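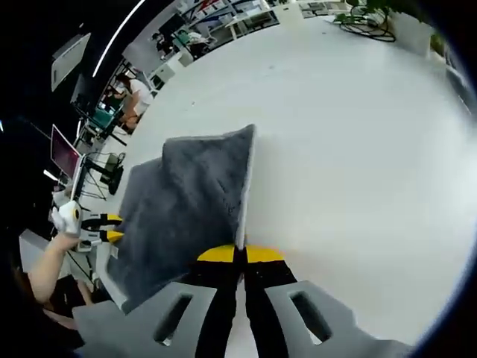
*Gray fleece, lifted by a hand-held gripper, with a second one coming in from the left.*

# Recording cloth-folding examples by hand

Cloth is my favorite thing to collect! It never lands the same way twice, and that variety is exactly what the folding model at Ulbridge needs. Our first set had 296 episodes, all recorded in April, and the notes below are what I'd hand to anyone starting the next one.

## Before you record

- Clear a wide patch of table. A plain white top makes a gray cloth easy to pick out.
- Wipe the lens on each gripper.
- Open and close the jaws fully, twice, and check that the width reading follows.
- Start a new session in Vernden (our logging tool) and type in the cloth name.

## One episode

1. Drop the cloth from chest height. Don't tidy it!
2. Start recording with both grippers open and off the cloth.
3. Pinch a corner or an edge and lift slowly. Fleece likes to bunch into a peak, and that's fine – let it hang for a moment so the camera gets a good look at the folds.
4. Bring the second gripper in and take the free corner.
5. Lower, fold, let go, and back both grippers away before you stop.

Keep your free fingers off the fabric the whole time. If you smooth a wrinkle with your thumb, the model sees a wrinkle vanish and learns nothing useful from it.

## Fumbles

Keep them, as long as you recover with the grippers. Nobuhle Khumalo went through our April set and tagged 11 episodes with a dropped corner and a second try, and I love those clips. Delete an episode only if tracking was lost or you touched the cloth by hand.

## Pace

I do four cloths per session and swap after every few episodes (my wrists are grateful). Upload before you switch the grippers off – Vernden won't resume a half-sent session.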